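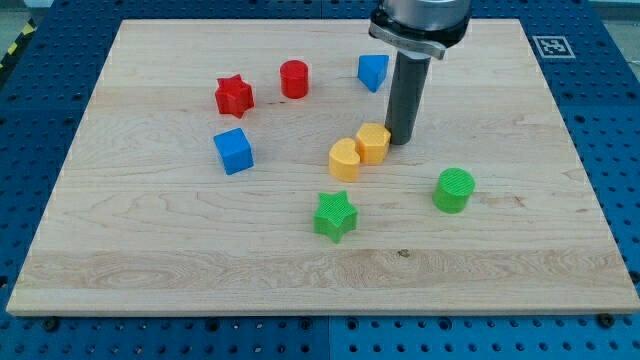
Bendport, Monday, July 5, 2021

Last updated: October
2 min read · 7 shares · 5 comments

How often should I clean the blocks on the Plelleo cell?

Once a week is plenty, bless them - a dry cloth over the printed tops, right into the texture, and then wipe the maple board along the grain.

Can I move the square marker on the blue table?

Please don't, if you can possibly help it! If it does get knocked, run the board check again before you do anything else. It takes 15 minutes, so pop the kettle on.

How low should the tool shaft sit?

Just above the wood. Bring it down slowly beside a block, the yellow hexagon say, and stop before it presses on the board.

The bracket feels loose. What now?

Stop the arm, nip up the clamp a little at a time, and ring the Dremonau desk on extension 83 if it still wobbles.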